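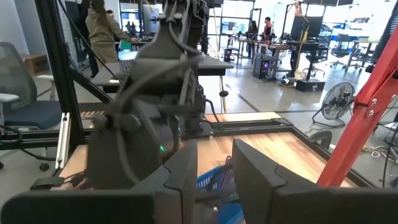
3. Setting and Materials

3.1 The sorting table

The study was carried out in the shared workroom at Zultamari, where small electronics are repaired, tested and taken apart for parts. Cables are used in nearly every job done there. They come in with donated equipment, get borrowed between benches, and end up on whichever surface was last in use. Before the study the room had no agreed place for a cable that had been unplugged but might be needed again within the hour. Long-term storage was already in order: each kind of cable had a bin on the shelves, and the bins were rarely mixed up. The trouble was with the cables that had not yet reached the shelves.

We set aside one table for sorting. It has a light wooden top inside a black metal border. A lamp with a jointed arm and a round base stands on the table and stayed there throughout the work. Users had asked for it to stay, as the print on the plug ends is small and the black cables are hard to tell apart under the ceiling lights. Leaving it in place meant that the baskets had to be arranged with the lamp base in mind, and this affected how far apart they could stand.

Two small plastic baskets were used, one blue and one red. Both have openings in the sides, and both are open at the top. In the first trial in April we used deeper tubs, also from the Drister supply cupboard, and gave them up after a short time. Cables went in easily enough but came out in a knot, and users began hanging them over the rim to keep them separate. The small baskets fill sooner. A full basket is a clear sign that something has to be carried to the shelves, and we came to regard the limited size as useful.

3.2 The sorting rule

The rule was kept short so that it could be followed without a printed card. A cable that was known to work and was likely to be needed again that day went in the blue basket. A cable that had not been tested, or that someone had doubts about, went in the red basket. Anything with a bare wire or a cracked plug was to be taken off the table at once and did not go in either basket. Color, length and plug type played no part at this stage and were dealt with only at the shelves.

Users were asked to coil a cable once before putting it down, with the plug ends on the outside. We did not ask for ties. An earlier scheme in the same room, known as Mirkader after the shelf system it was built for, had required a tie on every cable, and the ties were soon used up or lost. It also slowed people down at the moment when they were least willing to stop. In our notes from that scheme, the most common remark was that the tie took longer than the job.

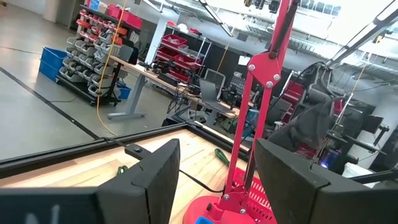
What counts as a loose cable in this study?

A loose cable is any cable that is not plugged in at either end and is not in a basket or a bin. A cable plugged in at one end was treated as in use, even if the other end was lying free.

This definition leaves out some cables that a visitor would see as clutter. Power cords for lamps and bench equipment, for instance, may run across a table or over its edge for long periods. We left these alone. Moving them would have interfered with the work going on, and they cannot be sorted while the equipment is in service. Network cable on the floor was also left out, as it belongs to the building and is handled under other rules.

3.3 Recording

The stock list for the room has 4,000 entries, most of them small parts that were of no interest here. We drew up a separate list of 119 cables that were likely to pass over the sorting table. Each was given a number on a strip of Khunthong label tape, wrapped close to one plug so that it would not catch in the openings of the baskets. Wrapping the strip at the middle of the cable was tried first. It worked poorly, as the middle is the part that ends up at the bottom of the coil.

At the end of each session one of us wrote down the numbers of the cables in the blue basket, those in the red basket, and those still loose. The loose ones were recorded before anyone tidied up. Recording continued until we had notes for 100 sessions. The list was closed on November 10, 2019, and cables brought in later were left off it.

A cable hanging over the side of a basket caused some disagreement at first. One of us had been recording such cables as loose, and the other as stored. We settled on a simple test: if any part of the cable was inside the basket, it was recorded as being in that basket. The early sheets were corrected to match. Cables with trailing ends were marked with a small cross, so they could be looked at separately.

Figure 2 gives a general view of the table. The distance between the baskets was left to the users, who could move either one as needed but were asked to leave both on the tabletop.

Figure 2. The sorting table, with the blue basket and the red basket near the base of the lamp. Loose cables lie around the table.
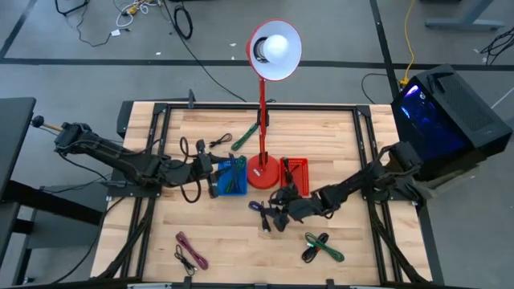 3.4 Limits of the setting

The table is in one room and is used by people who know each other's work. A cable left out with no note is often recognized and put back by someone else, and our records do not show who did the sorting. The rule may need a printed card in a room with more turnover. We also did not test more than two baskets. Several users asked for another one for adapters, which were left out of the cable list and tended to settle at the bottom of whichever basket was closer.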